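Dimlow hold on for a draw at Gosselin

Dimlow's second eleven came away from Gosselin with a draw after Viola Fiore and Noémie Dufour batted out the last hour of the two-day match. Fiore finished unbeaten on 60, her best score for the club, and Dufour faced almost as many balls for her 2 not out.

Gosselin had set a stiff target after declaring at lunch, and Dimlow lost early wickets to the new ball. Yulan Lu, opening in place of the injured Hélène MacLeod, was caught behind in the third over. The middle order got starts but could not stay in, and by tea only two wickets were left.

Fiore then took most of the strike and played very little outside off stump. Captain Zachary Friesen said the pitch was still good for batting and the side should have been in less trouble. "We gave away soft wickets again," he said. "Viola got us out of it."

MacLeod has a bruised hand and should be back for the Brureser match in May. Nets stay on the indoor lanes until then, with an early session at 6 p.m. for juniors.
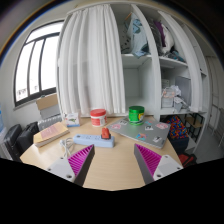 Power strip on the tabletop.

The appeal for new covers has passed 2000. Anyone who can drive to Brureser should give their name to Friesen after nets - we are still two cars short.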